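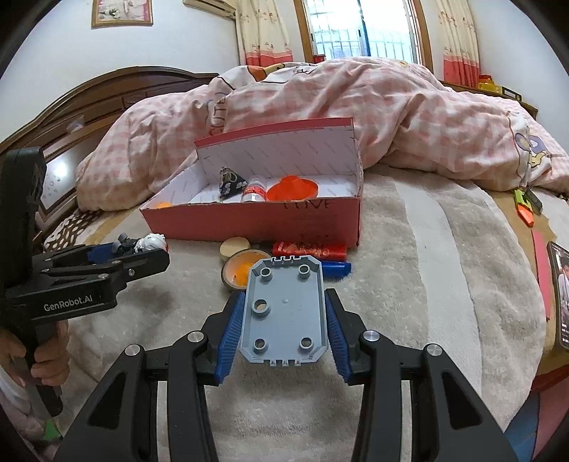

Home | Forums | Decluttering | Small Spaces | New Posts | Log In

Thread: The red shoebox on the bed, keep or split up?

millet_and_me wrote:
Okay, so Monday was supposed to be closet day and instead I've got everything out on the striped blanket and I'm stuck on ONE shoebox. It's the red one with LOVE written on the front in marker. In there right now: the dark patterned pouch, a little clear bottle, the orange cone cap and a ping-pong ball. Still on the bed: the round thing with the wooden lid, the gray-blue plastic tray, the small white and gray figurine, a green and orange toy. Do I keep one memory box or sort it all by type?

Prasedus55 wrote:
Sort by type, always. A box of "stuff I like" turns into a junk drawer with a lid. Ping-pong ball goes with the games, bottle goes to the bathroom.

tidyraph wrote:
Disagree! The box says LOVE on it, it's a memory box, leave it alone -- I've had one for years and I open it maybe every February and it makes my whole week. I would take the bottle out though. Bottles leak.

millet_and_me wrote:
The cap is tight, I checked. But fair, I'll put it in a zip bag.

Prasedus55 wrote:
And the round container with the orange stuff? Please don't put that in cardboard.

millet_and_me wrote:
No no, that one lives on the shelf. The tray I can't place at all. It has a raised rim and a round hole near each corner, so I guess it screws onto something? Anyone?

wallix_j wrote:
Looks like a cover or base off some gadget to me. Give it 5 weeks in a "mystery parts" bag and then toss it.

tidyraph wrote:
Five weeks?? I kept a part like that for ages and then needed it the day after trash pickup. Keep it -- it's flat, it'll slide under the pouch.

millet_and_me wrote:
Ok, pouch, ball, cone and figurine in the box, tray in the mystery bag. Wrapped red package I'm leaving out on the dresser. Closet is next weekend, wish me luck!

Contact | Forum Rules | Copyright 2023 Studavora | Back to top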